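About Jirano

By Kobe Stevens
Updated in August
4 min read
3 comments

Most companies that write software for robot arms will tell you the robot understands your kitchen. Ours doesn't. It has a list of surfaces, a guess about how sure it should be of each one, and a planner that gets nervous when the guesses are bad. We think that is a fair place for the field to be, and we would like customers to know it before they call us.

Jirano makes planning and control software for two-armed robots. We don't build arms and we don't sell them. We started in Wostarberg with a contract to clean up another supplier's motion planner, which had a very nice demo video and fell over whenever both arms wanted the same bit of air. Cleaning it up took so long that we wrote our own. That was Kelix, and it is still the main thing we sell.

What Kelix does

Kelix takes in whatever your perception system reports and works out how two arms can move without hitting each other, the table or the things on the table. It checks the path again while the arms are moving. If the world stops matching the plan by more than the limit you set, it slows down, then stops, then writes down why.

The writing down matters more to us than it does to most people who visit our booth. A stopped robot with a blank log costs you an afternoon. A stopped robot that says "left wrist, expected contact at the rim, none reported" costs you maybe ten minutes. We have had customers buy Kelix for the logs and ignore half of the planner, and we were fine with that.

It does not learn on the job. It does not get better overnight. When we change how it behaves, we ship a new version and tell you what changed.

Where we test it

We test on household objects because they are awkward. Pots have rims and curved sides, and a dish rack is mostly gaps, so small errors in where the software thinks the slats are turn into large errors in where the pot ends up. Mugs hanging from a tree are worse in some ways. A planner that treats the whole thing as one big box will never touch anything, and a planner that treats it as thin pegs and handles will sometimes be too brave.
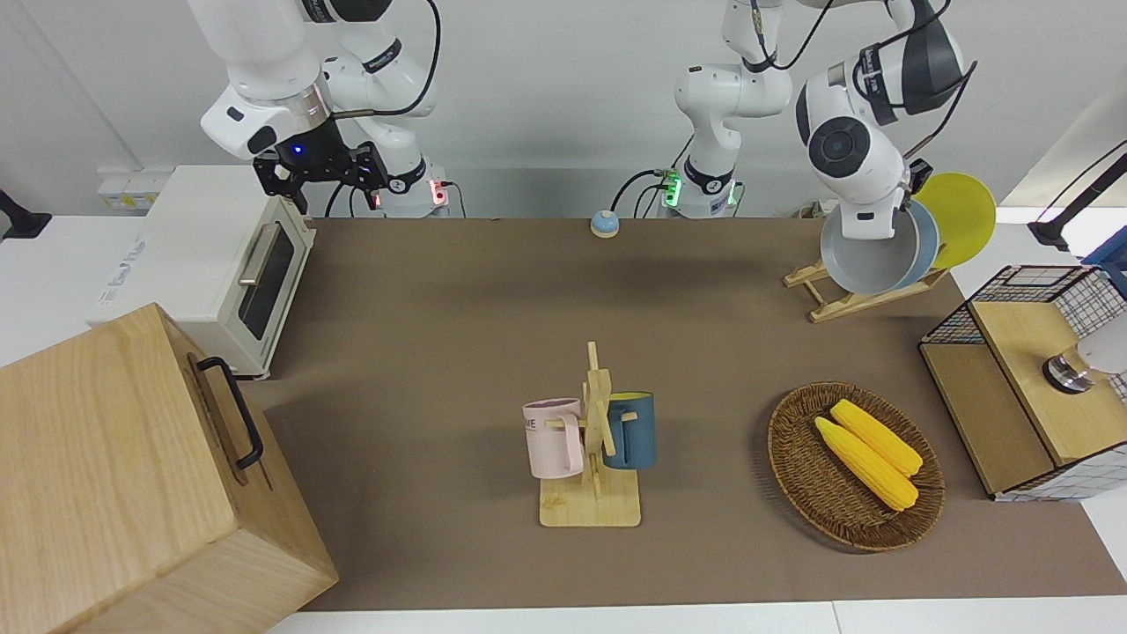
The left arm with a pot at the dish rack. The mug tree and the toaster oven share the table.

A single good run proves very little, and we wish our industry would stop filming them. Our regression set has 196 table layouts, and a release has to get through all of them with the same settings. No tuning between layouts. We used to allow it, and our numbers looked wonderful, and then customers couldn't get anywhere near them. Those old numbers came off this site.

We also keep the failures. Anyone evaluating Kelix can ask for the full set of failed plans from the current release, including the silly ones. There is usually one where the planner finds a perfectly legal path that no sane person would call a path.

What we don't believe

We are doubtful about the idea that one large model will take care of perception, planning and control in one go. Some of the results are impressive. We run several of these models ourselves and have built a bridge so that Kelix can check their output before it reaches the motors. But when they go wrong it is very hard to say where, and "try it again" isn't an answer you can give to someone whose line is down.

We are just as doubtful about our own side of the argument. Hand-built planners have been about two years from being easy to set up for as long as any of us have worked on them. Setting up Kelix on a new cell still takes longer than it should, and calibration is still the dull part that decides whether the rest works.

Tools

Adomaitis is our replay tool. It lets you step through a recorded run, see what the planner thought was on the table, and change one thing at a time. It began as an internal script with a terrible interface. The interface has improved a bit. It comes with every Kelix license, and it will open logs from other planners if they are in a format we can read.

Working with us

We take on a small number of new customers at a time. The first step is a call, and the second is a recording from your own cell with your own objects. If we think your job would be better done with a fixture and a conveyor, we will say so, and this has lost us work more than once.

Please don't send a video of a competitor's robot and ask if ours can do the same. Send the logs.

Shared 2 times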